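Lirkcombe Shared Workshop and Kitchen
Minutes of the general meeting, Sun 11 October

Circulated to members. Corrections to the minute-taker before the next meeting, please, and in writing this time.

1. Previous minutes

Accepted, with one change. "Heating resolved" to read "heating discussed". Several members felt the original wording was optimistic.

2. Ductwork and ceiling

The report from Drornik was tabled. It says the ducts are in fair condition and recommends a full clean at $428, plus a further visit in January. The meeting was asked to approve both.

The minute-taker was asked to record that the report is three pages long and that two of them are about Drornik. The remaining page doesn't say which ducts were looked at, or from where. There is the long spiral run across the room, the shorter drop that joins it, and the other length with the rectangular fitting near the middle of the ceiling, and the quote treats the lot as one item. 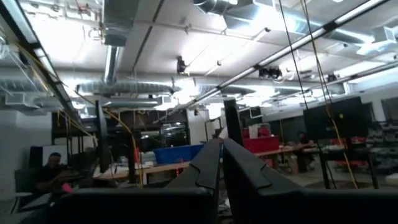 A member asked what a clean was supposed to fix. The answer given was "air quality". Asked whether anyone had measured the air quality, the meeting heard that no one had. It was put that a clean may well be a good idea, but that $428 is a fair bit to spend on a word like "fair".

The opposing view was that we put off the last clean as well, and that putting things off is also a decision. This was noted. It was also noted that the person with this view would not be the one moving the benches.

Agreed: write back to Drornik and ask for the price by section, the method, and what the January visit is for. No money to be committed until there's a reply. Carried, one against.

3. Light fitting

A complaint has come in that the long fluorescent fitting hums. Opinion was divided on whether it hums. Those who sit at the far end say it does, and those near the door have never heard it. It was suggested that everyone be quiet for a minute and listen. This was done, and settled nothing, as the fridge was running.

Left on the agenda.

4. Kitchen: the seasonings

This took up most of the meeting.

The proposal was to buy a labelled rack system from Nendby for the seasonings, at $300 including fitting, on the grounds that the present arrangement is "out of control". The brochure was passed around. It shows a wall of 19 matching jars in somebody's very clean house.

The contents of the shelf were put out on the table so that people could see what was being organised.
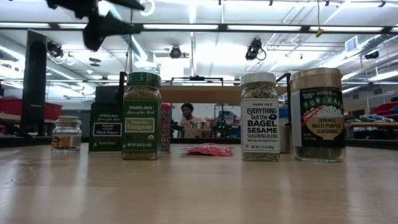 The minute-taker observed that $300 is a lot of rack for that many jars. Whoever described it as out of control was invited to say which of them had got out. The reply was that the problem is duplication and staleness, and that a rack would "encourage turnover". How a rack does this was not explained.

There was some discussion of the individual items.

Oregano: plenty. No action.

Ground black pepper: stays. A request for a proper grinder was heard again and was again not supported, the last one having walked.

Sesame bagel seasoning: it was asked why we keep this when no one could recall a bagel in the building. Two members said they put it on eggs, and one on avocado. Stays. The colour of the lid was raised and ruled not to be a matter for the meeting.

Small clear jar with the white lid: nearly finished. The motion to replace it failed when no member would say they'd miss it. To be used up or tipped out and the jar washed.

Pink packet: no one claimed it. To stay on the shelf until the next meeting and then go in the bin.

A member spoke in favour of the rack anyway, saying that shared kitchens always end in a mess without a system. It was pointed out that we bought a system from Dai for the tea towels and the towels now live on top of it.

Motion to buy the Nendby rack: lost.

Motion to wipe the shelf, put everything back on it and write the opening date on each lid in marker: carried. The marker is in the second drawer, or was.

5. Other business

Bin roster to be put up again, larger.

A request for 3 more hooks by the door was approved, provided they are screwed in and not the stick-on sort, whatever the packet claims about load.

The question of who left the kettle full of descaler was asked and not answered.

6. Next meeting

Date to be set once Drornik has replied. Members wishing to bring brochures are asked to bring prices with them.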